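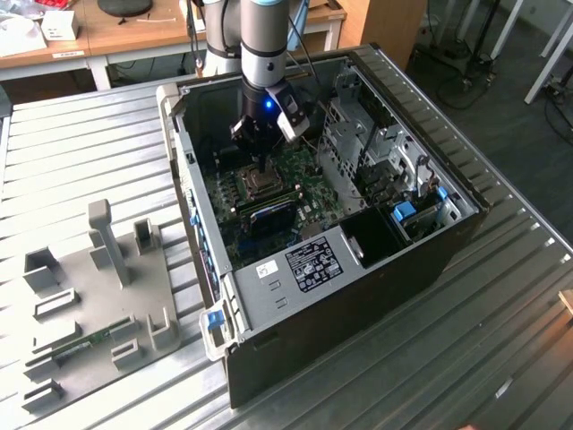 Chapter 4
Grounding and Static Discharge

A charge builds up on any two surfaces that touch and then separate. The person or object carrying the charge will hold it until a path to a body at lower potential is offered, at which point the charge moves all at once. A discharge below the level a person can feel may still punch through the thin oxide layer inside a chip. Exposure is greatest when a product is open for assembly or service. A desktop computer laid on its side with the side panel removed presents its motherboard face up, and every small component on the green board is then within reach of a charged object. The silver metal chassis around it can serve as a common point, provided that the chassis itself is tied to ground.

This chapter treats static control as a problem in circuits. Section 4.1 defines the body model used in most handling standards, in which a person is replaced by a capacitor of 100 picofarads in series with a resistor. Section 4.2 derives the decay of voltage when that capacitor is connected to ground through a known resistance. Section 4.3 applies the result to wrist straps, mats and floors. Section 4.4 covers insulators, which cannot be grounded and must be removed or neutralized.

Two terms should be kept apart. Bonding connects conductors to each other so that no difference in potential exists between them. Grounding connects a conductor to earth. A bonded set of parts that has not been grounded may sit at several hundred volts with no current flowing inside the set. Problem 4.7 takes up such a case, with a bonded set at 700 volts and a grounded tool brought into contact with it.

The energy stored on a charged body is half the product of the capacitance and the square of the voltage. Doubling the voltage therefore raises the energy by a factor of four. Readers who have not worked with exponential decay should review Section 2.3 before starting Section 4.2.

Related chapters
Chapter 2: Capacitance and Stored Energy
Chapter 3: Contact Charging
Chapter 5: Shielding and Packaging
Chapter 9: Measuring Surface Resistance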